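Safe Working Rules for a Shared Two-Arm Bench
Project report, Group 3: Ladan Khosravi, Velimir Radonjić, Bahman Rashti
Supervisor: Pouran Asadi
Submitted June 23, 2019

1. Background

Our project was to write a set of working rules for the two-arm bench in the Darkbridge lab and to try them out over one term. The bench is used by several groups for handling soft goods such as bags, clothing and bedding. When we started in January, the only written guidance was a one-page sheet taped to the door. It covered the emergency stop and the sign-in book. It didn't say who could be inside the booth, what had to be checked on the object before a run, or what to write down afterwards.

We read the risk assessment chapter in our course notes and spoke to Sepehr Kermani, who looks after the bench. He asked for rules that would fit on two pages and could be followed by someone working alone in the evening. He also asked us to leave the speed limits as they were.

2. How the draft was made

We went through the bench log for the previous year and pulled out every entry where a run had been stopped by hand. There were 39 of these. We sorted them by cause as best we could from the notes, although 17 had no cause written down at all. The largest group with a cause was catching, where a finger went under or through a loop, strap or cord and the operator stopped the arm before it pulled. The next was loose items left on the table.

The first draft was called the Price rules after the room it was written in, and the name stuck.

3. Inspecting the object
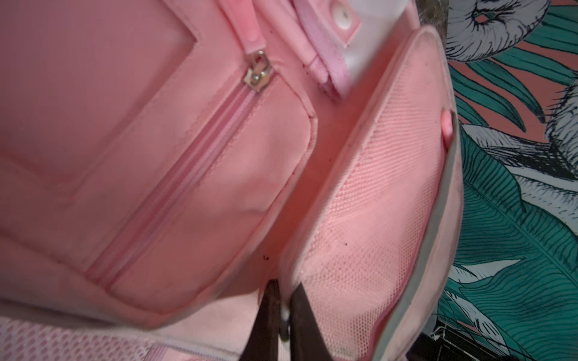

Rule 4 says the operator must go over the object by hand before the arms are powered, inside as well as outside. Most people already looked at the outside. The inside was usually skipped, and on a bag that's where many of the small parts are. A backpack like our pink one has a zipper slider with a pull tab on the inner pocket, mesh on the divider flap and a length of webbing hanging near the rim, and each of these goes on the inspection form as a separate line. Crumbs and grit are recorded too. They don't stop a run, but the finger pads have to be wiped before the next group uses them.

The form has three columns: part, fixed or free, and action. "Free" means the part can move on its own when the object is tipped. A free part longer than a finger width has to be either tied back or named in the run plan as something the arm is allowed to touch. Velimir wanted every free part tied back. We tried this for two weeks and dropped it, as it changed the object too much for the handling groups to use their results.

4. Working with both arms

Rules 7 to 11 cover runs where both arms are close to the same object. One arm is named as the holding arm in the run plan and the other as the moving arm. The holding arm may not open its gripper until the moving arm has backed off or been paused. If the roles swap partway through, the swap is written into the plan as its own step.

Hands stay outside the posts of the booth while either arm is powered. To move the object, the operator pauses both arms, waits for both to report that they have stopped, and then reaches in. Pausing one arm and leaving the other live is not allowed, even when the live arm is on the far side of the table.

Anything on the tabletop that isn't the main object must be listed in the plan or taken off.

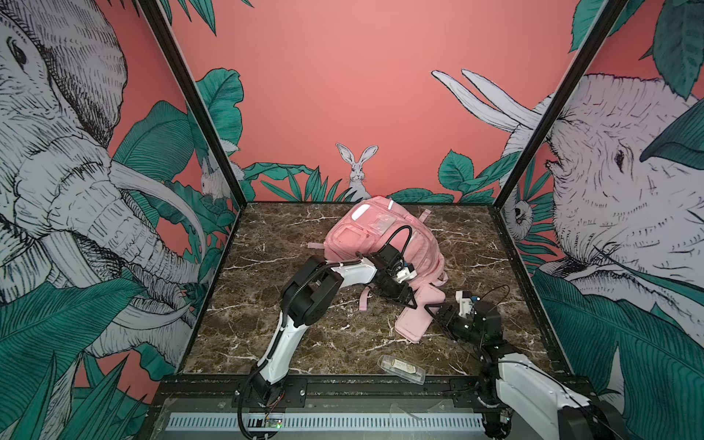

Who is allowed to restart the arms after a stop?

The person who signed in as operator for that session, after checking the table and resetting the stop button themselves. An observer may press the stop at any time but may not reset it. If the operator has left the room, the session is over and a new sign-in is needed.

5. Trial

The rules were used from the fourth week of term to the end. In that time 128 sessions were signed in, and the log shows some 2,401 separate runs. We compared hand stops before and after, but the log before our project was kept so unevenly that we don't think the comparison should be relied on. What did change is the record itself: every hand stop in the trial has a cause beside it.

Two complaints came up more than once. The inspection form took too long for objects that had been used the day before, so we added a short form for repeats. The Grillau group also found rule 9 unclear about what "backed off" meant. It now gives a distance, measured from the fingertips.

6. Still open

The rules don't cover visitors. They also assume the operator can see both grippers from the stop button, and a tall object can block the view from the left side. Bahman has drafted wording for a second stop button, and Sepehr has it for review along with the Poltside quote for the wiring.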